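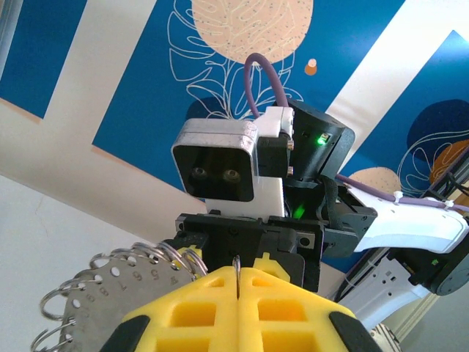
# Vultcombe Metals Room: progress report to the Overgaard Fund

Apr 6, 2019
From: Saodah Raju, program lead

Hi all,

You asked for something shorter than the October report and I've tried, I really have, but a lot has gone on in the metals room since then and I get carried away once I start. The money part is near the end if you want to jump straight to it.

## Where we are

The evening classes are running and they're full! We had 51 people sign up for the winter session, which is more than the room can hold at one time, so we split them into early and late groups and it's worked out better than the single long class we'd planned. The early group is mostly people coming straight from work, tired and hungry, and the late group is a lot of parents who've just gotten kids to bed. They have very different moods. The early people want to finish something small and take it home the same night. The late people will happily spend a whole evening filing one edge and talking about schools.

We changed the order of the course after the first few weeks. The plan I sent you had sawing first, then filing, then soldering, then wire and rings. Sawing first was a mistake (mine). People snapped blade after blade, got discouraged, and a few of them quietly stopped coming. Now we open with wire. You can bend it and twist it and close a jump ring on your very first night, and if it goes wrong you straighten it out and try again. By the time anyone picks up a saw frame they've already got something in their pocket that they made, and they're a lot more patient with it.

Soldering is still the part that everybody looks forward to and everybody is scared of. We've got the second torch station working, and the ventilation hood finally passed its check in the new year after the first installer put the duct in at an angle that the inspector didn't like. I lost a good chunk of January to phone calls on that one. It's in now, it pulls well, and it's loud enough that we do all the talking before we switch it on.

## Open bench

Open bench is the drop-in time you funded as a trial, and I'd say it's been the happiest surprise of the whole thing. We log hours rather than heads at open bench, and we logged 124 bench hours between October and the end of March. Some of that is people from class catching up. A fair bit is folks who learned years ago and haven't had anywhere to work since – one man brought in a half-finished bracelet that he'd started before his daughter was born, and she's in college now.

The repair requests I didn't see coming. People bring in broken chains and loose clasps and ask if we can fix them, and the answer is that we'll show them how to fix them, which some love and some really don't. I've put up a sign by the door to set expectations. I would like to talk with you at some point about a proper repair evening, maybe once a month, with a more experienced maker on hand. I haven't budgeted for it and I'm not asking for money in this report, I'm only planting the idea.

## Things that didn't go so well

The teen course didn't run. We advertised it through the high school and the library and only three families replied, and two of those wanted a weekend slot that we can't offer while the pottery people have the room. I think the flyer was dull and I think we sent it out too close to exams. I've rewritten it with help from a couple of the teens who did reply, and their version is much better than mine (fewer words, for a start). We'll try again over the summer.

Storage is a headache. Ludeck supplied the drawer cabinets at a good price and they were quick, but the drawers are deeper than the sample we looked at, so small parts vanish into the back of them. Split rings are the worst – they roll, they hook on to each other, and then you pull out a whole tangle when you only wanted one. We've been dropping shallow trays inside the drawers and that's fine for now. If we ever buy another cabinet I'll measure it myself.

We also had a mix-up with gauge sizes on a wire order. I ordered by one system and the supplier shipped by another, and so we had a very thick batch that nobody could bend by hand. Bostis took most of it back without fuss. The rest is going into a class on forging in the fall, so it won't go to waste.

## Money

Spending is on track overall, with two lines that have moved. Ventilation came in higher than planned, as I warned you in October, and I covered the gap from the tool line by buying used bench vises in place of new ones. They're heavy old things, a little ugly, and I like them better than the new ones I'd picked out. Consumables are under budget, mainly because wire is cheaper than sheet and we're using so much more of it now.

We've spent 70 percent of the grant to date. What's left covers teacher pay through the summer, a restock of solder and flux, and the teen course if it fills. I've sent the receipts separately, and there's one from the hardware store that got wet in my bag, so I've typed up what it said and the store has stamped the copy for me.

Class fees are still pay-what-you-can. The average has crept up a little each session and I'd like to leave it alone for another term before we think about setting a suggested amount.

## Next up

- Spring session opens for sign-up next week, same early and late groups.
- Teen course flyer goes to the school, with the new wording.
- Stone setting taster, one evening only, to see if there's any appetite for it.
- A small show of class work in the Vultcombe library window in June. You're invited, of course, and there will be snacks.
- Safety refresher for everybody who uses the torches, me included.

One question for you before I go. The reporting form asks for "outcomes by participant," and I'm not sure how much you want there. I can give you a line on each person from class without much trouble, but open bench people come and go and some of them would rather not fill in anything. Would a page of short written comments do in its place? I've got plenty of those already, and I can send them over with the next set of receipts.

Thanks so much, and please do come by if any of you are in town!

Saodah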